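November 25, 2019
By Rosaire McIntyre

I bought the Dosska recording kit in February, for teaching our small robot to follow a walkway. It saves camera views together with my steering.
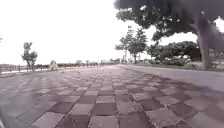 Tree shadow over the tiles.

The controller is comfortable, and 200 short runs fit on one card. I like this very much.
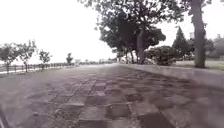 2 min read

Blur is my main complaint. The tile joints look soft, and bright sky loses all its detail. 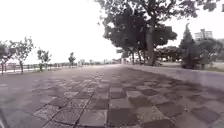
Curb on the right, railing on the left.

Labeling is slow — I needed 60 minutes for one batch. The export
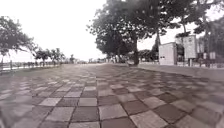 is better, and every steering value stayed with its picture. I would buy it again, but with another lens.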